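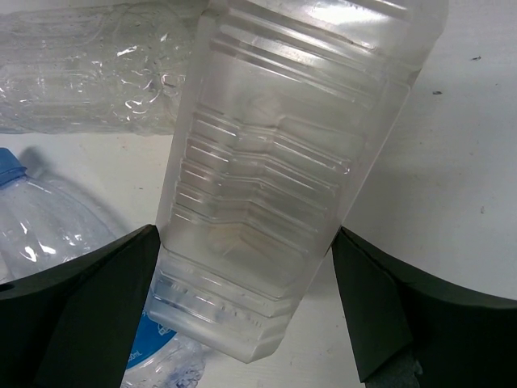 Wrist depth has holes on clear bottles, grasp planner picks the wrong object

Asked by kamel_user, 4 replies hidden

Hello all. I use Kamel for grasp planning with the depth stream from the wrist. With cardboard boxes it is fine. With clear plastic bottles the depth image is full of holes, and where there is a value, it is often the table behind. The planner then joins two bottles into one cluster and puts the grasp center between them. I tried exposure 2000 and also lower, and the hole filter at 30. In my last log 83 grasps were rejected with "no surface". Is there a setting I miss, or must I change the method?

Answer 1

Clean the lens and update. Worked for me.

Answer 2, by Rigoberto Palacios (accepted)

Please switch off the hole filter first. It fills the bottle with table values, and your planner believes them. After this, take the mask from the color image and use depth only on the table plane. I fine-tuned the Collska segmenter on 1287 of our own wrist images and the joined clusters became rare.
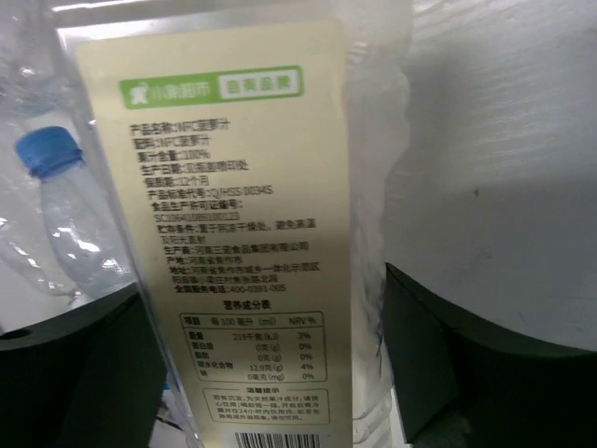

Labels are the part of a clear package where depth is usually good, so I give these pixels more weight in the fit. On a pouch like the one with the pineapple juice label, the printed label is cream and plain enough to try this, but the clear plastic at its side has folds and glare, so there I trust only the mask. For a bottle with no label you have only the mask and the plane.

Answer 3

Which version of Kamel? In the January one the plane fit is in the Badeck plugin and it is off by default.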